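Adhesive film on counters and splashbacks: care notes

Film with a printed marble pattern scratches sooner than laminate and far sooner than stone. Treat it as a painted surface. Wash with a soft cloth and a few drops of dish soap in warm water, then dry at once. Scouring powder dulls the finish permanently.

Heat is the main cause of failure. Most films soften well below the temperature of a pan straight off the burner, so keep a trivet out. Check the data sheet before buying – the Hasport sheet gives a working limit of 40 °C for the adhesive, the Baird sheet 39.

Seams should overlap slightly and face away from the sink. Press them down with a felt-edged squeegee, working from the middle outward. A bubble that will not move can be pricked with a fine needle and flattened. 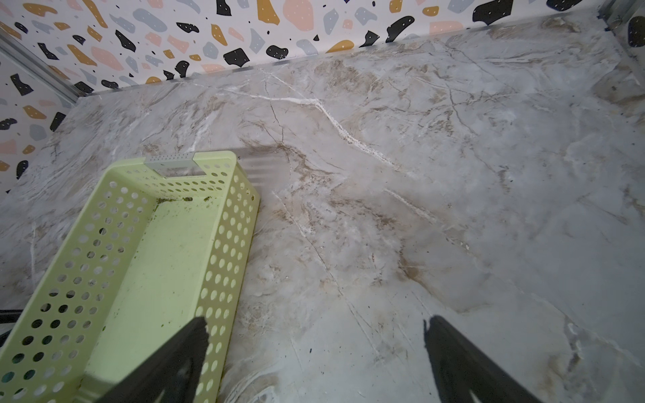

Marble pattern below, terrazzo pattern on the wall.
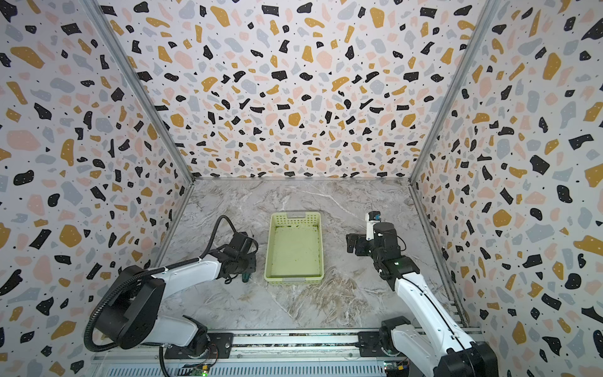 Can film be laid over old tile?
The grout lines will show through unless they are filled first. Use a fine surface filler, sand it flush, wipe off the dust and leave it overnight before applying the film.

To remove film, warm one corner with a hair dryer on low and pull back slowly at a flat angle. Adhesive left on the surface comes off with citrus cleaner. Test the cleaner on a hidden spot – some painted boards stain.

Tips on lifting edges supplied by Ruaridh Munro, Mamville.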